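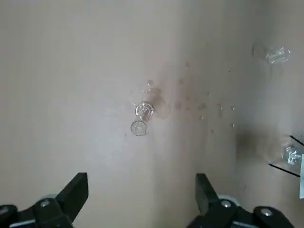 12/10/2019

Paste and cloth, continued from the July pages.

Finished going through the boards that were put under weight at the start of the week. The question is still why the Kultex cloth lifts at the turn-ins on the larger cases and stays down on the small ones. Same paste, same boards (Zultolwood, the grey ones), same person doing the covering, which was me.

Made up 6 cases for this round. Half were covered with the starch paste on its own and half with the paste let down with a little Bolanine size. Grain checked on every board before cutting, and marked in pencil on the inside, which I should have done in July. Turn-ins cut slightly wider than usual so there was something to get hold of when peeling.

Results so far:

Plain paste, small cases: flat, no lifting, cloth slightly darker along the joint where I was too generous.

Plain paste, large case: lifted at the head, both corners. The cloth came away clean and left most of the paste on the board. Paste still had a faint shine to it, so I think it had skinned over before the cloth went down.

Paste and Bolanine, all sizes: held. Could not get a fingernail under it. Slower to grab, though, and the cloth crept when I was working the corners. One spine piece is visibly crooked and will go in the scrap box. 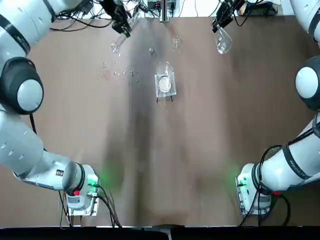 The skinning idea would explain the size difference, as a big case takes longer to paste out and the first edge has been open to the air the whole time. Obed Lamptey thinks it is the cloth. He says the last roll of Kultex has a heavier backing than the one before it and drinks the water out of the paste. I put offcuts from both rolls side by side and could feel a difference, but I wouldn't swear to it. He is going to look out the old delivery note.

To separate the two, next round will be large cases only, old roll and new roll, plain paste, with the board pasted out in sections. If the old roll lifts as well then it is the open time and we can stop arguing about cloth.

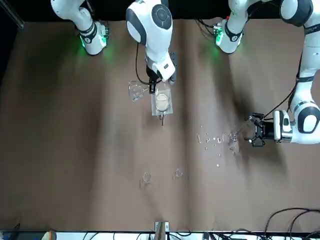 Clear tub with the cloudy white contents, on the papered table.

Notes on making up the paste, for whoever does it next. Soak the starch overnight in cold water. Heat slowly and keep stirring after it turns, for longer than seems necessary. The batch I took off early was grainy even after 2 passes through the sieve. Let it cool fully before sieving. It keeps up to 5 days in the cold cupboard, then it goes thin and smells, and should be thrown out and not "stretched" with fresh.

Add the Bolanine when the paste is cold. Added warm it made strings and I lost the lot.

Endpapers: used the cream Kahsay for all of these. It stretches more than the old stock, so trim it short on the fore-edge or it will creep past the squares. I trimmed 3 of them correctly and the rest want doing again.

Still to do: sharpen the paring knife, order board, wash the pasting brushes properly (the wide one is shedding). The press screw is stiff again on the left side. Wax it before the large cases go in.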